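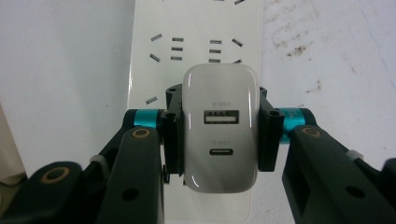 Tsion Moges wants to know why the gripper has to be looked after at all, given that it did 1,809 cycles before anyone opened the manual. Fair. It did the last 100 of them badly.

**How often do I check the pivots?**

Every 2,000 cycles, or when the jaws start closing like a tired stapler. Hold one arm still and wiggle the other. Any play at the joint, write it in the Yilma log.

**Do the finger pads matter?**

More than the software does – sorry, Fasil. Wipe them with a dry cloth and swap both together. One new pad and one old pad will turn a charger sideways every time.

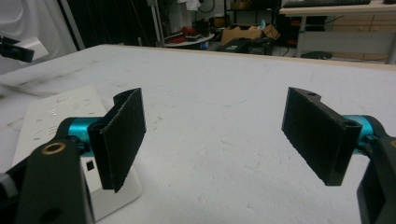 Mixed pairs also throw off the zero, so redo the open and close limits after any swap.

**Can I use oil?**

No. Ask Ayana about November.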